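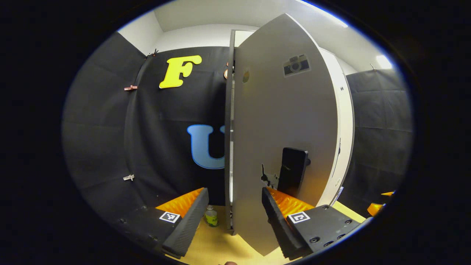 Gripper view, door task, Brandstead enclosure. Both finger markers in view, closing toward the panel.

June
Ticket raised by Sugeng Oei, Brandstead. Log maintained by Fenna Dijkstra, Paltelby Software Support.

Subject: Ryu pose track drifts during door opening; gripper width channel also in error
Component: Ryu processing pipeline (localisation stage, width stage)
Status: Resolved, with one item deferred
Severity: 2

Summary as submitted

Demonstrations of the door task recorded at Brandstead with the hand-held gripper are passing the Ryu import checks and are being exported as valid. When the exported trajectories are replayed in the viewer, the gripper path departs from the expected arc once the door begins to swing. The error is small while the operator approaches the handle and grows for as long as the door is moving. After the door stops, the path does not return to where it should be. In the same recordings the gripper width channel shows steps that do not correspond to any movement of the fingers.

The drawer and shelf tasks were recorded in the same room with the same gripper and do not show the path error. The width error is present in all tasks.

The requester asks that the affected recordings be recovered by reprocessing if this is possible, as the operators concerned have been assigned to other work.

Environment

Ryu pipeline, current stable build. Prarus calibration tool, build installed with the June update. Single wide-angle camera on the hand-held gripper, one fiducial marker on each finger. Processing performed on the shared node at Brandstead. Configuration files supplied by the requester and attached to the ticket.

Log

09:10. Ticket acknowledged. Requester asked to supply one door recording, one drawer recording, the calibration file and the full text of the pipeline output. The summary output alone is not sufficient, as it reports only pass or fail for each stage.

10:45. Files received. The door recording was reprocessed on a clean installation at Paltelby using the supplied configuration. Both faults were reproduced. The Brandstead node is therefore excluded as a cause, and the disk and memory checks requested earlier in the day by the site have been cancelled.

11:30. Width channel examined first, being the simpler of the two. The width stage detects the marker on each finger, estimates the position of each relative to the camera and takes the separation along the closing axis. Detection was found to be reliable. Both markers were identified correctly, with no exchange of left and right. The positions estimated from those detections were inconsistent, and the inconsistency was greatest when the fingers were far apart and the markers were well away from the middle of the lens.

11:50. The pattern is what would be expected if the corner positions were being undistorted with the wrong lens model. The calibration file was opened. The header declares a fisheye model and the coefficients are fisheye coefficients. The file is correct.

12:20. Source of the width error located. The June update to Prarus changed the name of the header field that holds the lens model. The localisation stage of Ryu reads the new name. The width stage reads the old name, finds nothing, and falls back to the standard pinhole model without raising an error. The coefficients are then applied to the wrong model. A warning is written to the debug output, which is disabled in the stable build.

12:25. Requester advised. Interim instruction: add the old field name to the calibration header alongside the new one, with the same value. Both stages will then read the file correctly. No recalibration is needed.

13:40. Requester confirms that the width channel is smooth on the sample recordings after the header change. Requester also confirms that the path error is unchanged. The two faults are to be treated as separate from this point. The ticket will not be split, at the request of the site, which wishes to track both under one reference.

14:05. Path error. The localisation stage was run with feature display enabled. Features are found on the large letters attached to the black fabric, on the clips holding the fabric, on the edge of the white door frame and on the room above. The fabric itself contributes very little. A large share of the retained features lies on the door panel: the camera sticker, the small decal, the handle block and the fittings along the narrow side.

14:15. This is considered to be the cause. The localisation stage assumes that everything outside the gripper mask is stationary. While the operator approaches, the panel is stationary and its features agree with those on the letters and the frame. When the door swings, the panel features move together as a rigid group, and near the handle they occupy much of the picture. The solver treats the group as consistent evidence of camera motion and discards the background features as outliers. The pose estimate follows the door.

14:20. The same effect would not arise in the drawer task, where the moving front is small and the operator stands further back. This is consistent with the report.

14:50. First attempt at correction. Outlier threshold for the solver tightened in the configuration. Result: tracking lost entirely during the swing. The background features were rejected even earlier than before. Change reverted.

15:30. Second attempt. Gripper mask enlarged to cover the area between the fingers, so that whatever is being approached or held is excluded. Result: path improved but drift still visible with the door wide open, where the panel extends well above the fingers. There is also some loss of useful features on the floor and the lower part of the door frame. Not recommended as a permanent measure.

16:15. Third attempt. Gilang Ngui (localisation) advised that the map should be built from the separate mapping pass only and held fixed for the demonstrations. In the supplied configuration the option to extend the map during demonstrations is switched on. With this option on, the panel features are added again at each new door angle, and the map gradually fills with copies of the same stickers in different places. With the option off, a panel feature can be matched only when the door is where it was during the mapping pass.

16:40. Recording reprocessed with the map held fixed and the original mask restored. The path follows the expected arc and closes on itself when the door is returned. No loss of tracking.

16:45. Requester asked to reprocess the wider set. Settings to be used:

map_extend: off
gripper_mask: original
lens_model field: present under both old and new names
debug output: enabled for this run only

Requester is to record the mapping pass again only if the door was moved during it. A mapping pass in which the door is moved cannot be used with the fixed setting.

Following morning, 08:30. Requester reports that the wider set of 3000 frames reserved for checking was reprocessed overnight. The path is acceptable in every recording except 3, all of which use the same mapping pass. On review of that mapping pass the door is seen to swing partway through.

09:15. Those recordings cannot be recovered by a change of settings. A new mapping pass can be made and used in place of the old one, provided the enclosure has not been altered in the meantime. Requester asked whether the letters or the fabric have been moved.

09:40. Requester replies that the fabric was taken down and rehung, and that the letters may not be in their former positions. The recordings are withdrawn from the set. The requester accepts this outcome.

10:30. Afiq Sinaga (pipeline) has prepared a correction so that the width stage reads the new field name and stops with an error if no lens model is declared. The silent fallback has been removed. The correction will be included in the next stable build. Sites may leave the duplicate field in place after the update; it will be ignored.

11:00. Deferred item. Support has requested that Ryu detect and report the condition in which a large rigid group of features moves against the rest. Fixing the map avoids the error in a fixed enclosure, but it will not serve sites that record in many rooms without a mapping pass for each. The request has been entered against the localisation stage. No delivery date has been given.

11:10. Resolution accepted by requester. Ticket closed.

Notes for other sites

Sites that installed the June update to Prarus and process with the current stable build of Ryu should assume that their width channel is affected, whether or not steps have been noticed. Narrow openings may look correct. Reprocessing the width stage alone is sufficient and does not alter the pose track.

Sites recording doors, lids or large panels should check the map_extend setting before further collection. Keep the door still throughout the mapping pass, and keep letters, clips and other fixed features in place until processing is complete.

Comments

Arif Tambunan
We had the width steps on our bench as well and had put them down to marker print quality. I reprinted the lot last month. Adding the old field name fixed it straight away. Could the release notes for Prarus list renamed fields in future?

Fenna Dijkstra
Thank you. The request has been passed to the Prarus maintainers. The renamed field has been added to the known issues page in the meantime.

Sugeng Oei
For anyone following the steps above, restart the processing service after editing the calibration header. The old values are cached and my first run showed no change at all.

Gilang Ngui
Confirmed, the cache is read once at start-up. If the mapping pass is good, map_extend should be off for any fixed enclosure, including drawers.

Related items

Prarus: calibration header fields renamed in June update
Ryu: localisation fails on plain backdrops
Ryu: left and right finger markers exchanged after gripper repair
Recording a mapping pass: site procedure
Known issues, current stable build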